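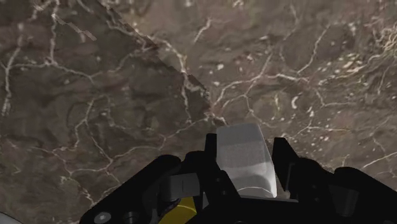 Issue 40

I have been meaning to write about my little home server for weeks now, and since it finally had a quiet evening (and so did I), I'm sitting down with a pot of tea to do it before I forget the details.

Those of you who have been reading since the Hillerell days will remember that all my backups used to live on one old desktop under the stairs. It was loud, it was warm, and the cat loved it, but every time I copied a folder of family video over, the whole thing slowed to a crawl and my wife's music would stop in the other room. Leopoldo Pacheco kept telling me to buy a proper storage box, and I kept telling him I'd do it in the spring. Well, May came, and I ran out of excuses!

I went with a secondhand four-bay Trunono. The seller wanted 200 dollars for it and I talked him down to 125, mostly by standing in his driveway looking undecided. It came with no drives and no power cord, so add a bit for that. I put in two drives to begin with, set up as a mirror, and left the other bays for later when the piggy bank recovers.

Setting it up took me most of a Saturday's worth of patience, spread over three evenings. The web page it gives you is friendly enough, but it asks you to make a storage pool, and then a volume inside the pool, and then a shared folder inside the volume, and I made them in the wrong order twice. Tamunoemi Ekwueme walked me through it on the phone while cooking dinner, bless her. If you're doing this yourself, write down the admin password before you press the button. I'll leave it at that.

The first big copy was the photo archive, 3621 folders going back to our first digital camera. I started it at ten at night and went to bed, and when I came down for coffee it was done and the music still worked. I was so pleased I sent Leopoldo a message at half past six, which he did not thank me for.

Next up is more memory, and then a nightly copy to a plain USB drive that I can keep at my brother's place. A mirror won't help much if I delete the wrong folder myself, and I know what I'm like. Kristaps Paju asked in the comments last time how noisy these things are, so: a soft hum, and a bit of clicking when the drives wake up. The cat has moved to the radiator.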